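Can a Machine Do It Yet? Kitchen Edition
Filed under: Kitchen, Cleaning Up, Gadgets

My sister-in-law asked me over dinner on Thursday when she could stop clearing the table, and I promised her a proper answer, so this one's for her (and for everybody who wrote in after the May column on vacuums).

Short version: the washing part, mostly yes. The carrying, scraping and sorting part, not so much.

Floors first, to get them out of the way. Our robot vacuum runs at night and I love it, but it wants a floor with nothing on it. Pick up the charger cords, flip the rug tassels under, and hang the dog's leash on its hook! If you do that five-minute sweep before bed you'll get far more out of the machine than you would from buying the next model up.

Dishes. A dishwasher is a robot as far as I'm concerned, it just doesn't walk. Mine does a better job than I do on glasses and a worse one on anything with oatmeal dried to it. Scrape, don't rinse. Put spoons in handle down and mix them up with the forks so they don't nest, or you'll pull out a stack with the yogurt still in the middle. Sharp knives stay out and get washed by hand.

Now the bit she really wanted to know about, which is an arm that clears the table for you. I've watched plenty of these in videos and one in person, at an open house in Emville where Wiebke Kettler and her group were showing theirs off. It was slow! It took 4 tries to get hold of a teaspoon. A mug was no trouble at all, it has sides and a handle and stands up nicely, but flat silverware on a flat surface is miserable to grab with two stiff fingers. Same goes for a thin plate. We get a fingernail under the edge without thinking about it, or slide the thing to the edge of the table and pinch it there.

Which gave me an idea for the rest of us, and it's an old cafeteria trick. Use a tray. One with a raised rim, so the spoons can't skate off when you tip it a little going through the door.
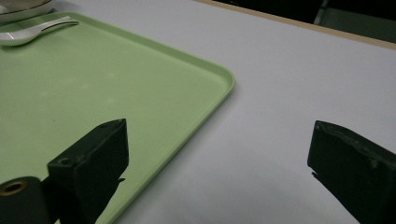
I keep two going, one for plates and one for everything small, and the small one goes straight to the counter next to the dishwasher. My kids can do it. It cut our trips from the table to 3, and I haven't found a fork in the trash since -- that used to happen when we scraped plates in a hurry.

A couple more things on trays while I'm at it. If yours slides around, a damp dishcloth underneath holds it still. Plastic ones scuff and there isn't much to be done about that, but baking soda paste takes off tea stains. Skip the scouring pad.

Laundry folding I'm saving for next time. Rania Belhaj wrote to tell me her husband wants to wait for the folding machine, and Rania, I would not wait. Towels in thirds, then in half, and let him do the fitted sheets.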